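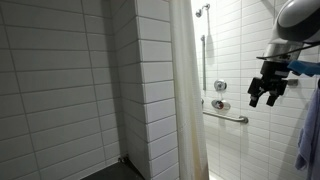 Punitura is a television drama serial about two families who run rival dye works in the fictional river town of Dolberg. It was created by Hanane Alaoui and produced by Fahmy Pictures for the evening schedule of the Pralirlow channel. The serial ran for three seasons and was later dubbed into four other languages.

Plot

The first season opens with the return of Salma, the younger daughter of the Idder family, who left Dolberg after her father refused to name her as his heir. She finds the dye works in debt and her older brother Younes in secret talks to sell it to the Verrin family across the river. Salma takes a job as a bookkeeper under another name and learns that part of the debt was made up by her uncle.

The second season takes place four years later. Salma now runs the works and is engaged to Karim Verrin. A woman named Dounia arrives with papers showing that she is the old man's first child. Most of the season deals with the court case over the will and with Younes, who supports Dounia's claim at first and then withdraws his statement on the morning of the hearing.

The third season is shorter and moves much of the action away from the works. It follows Salma and Dounia as they look for the original recipe book, which gives the serial its title. In the story, "punitura" is the family's word for a deep red dye that can only be made in August, when the river is low.

Cast

Chaimae Shehata plays Salma Idder in all three seasons. Magdy Farouk plays Younes. Arnout Maes joined the cast as Karim Verrin partway through the first season, in a part first written for six episodes and then extended. Lahcen Tahiri plays the father, who dies in episode 17 but appears in flashbacks until the end of the serial. Shehata had worked mainly on stage before this, and Punitura was her first lead role on television.
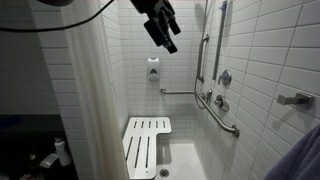 Production

Alaoui wrote the first 20 episodes alone. From then on she worked with a team of three writers, and episodes were often finished less than two weeks before filming. Interior scenes were shot on a studio lot. The dye works was a former tannery, which the art department fitted with vats and drying lines. River scenes were filmed in the early morning, usually before 8 a.m., to avoid boat traffic.

A planned wedding episode at the end of the second season was rewritten after Maes injured his knee. In the finished version Karim spends the ceremony seated, and the dance was given to Younes and Dounia. The change led to a romance between those two characters that was not in the original outline.

The title song is performed by a women's choir. A version with solo voice replaced it for the third season — the choir recording was brought back for the final episode only.

Broadcast

New episodes were shown at 8:30 p.m. on weekdays, with a repeat the next afternoon. The third season was moved to 10 p.m. to make room for a singing contest and lost part of its audience. Fahmy Pictures ended the serial after 16 episodes of that season, though a longer run had been planned.

The dubbed versions were cut to a different length, so their episode numbers do not match the original ones. In most of them the second season begins with what was the last episode of the first.

Reception

Reviewers praised the courtroom episodes and the scenes between Shehata and Tahiri. The uncle's storyline was criticized as slow, and several viewers' letters printed in the channel's magazine complained that his arrest took place off screen. A petition asking for a fourth season collected 2,102 signatures. Alaoui later said that she had an outline for one, but no scripts were written.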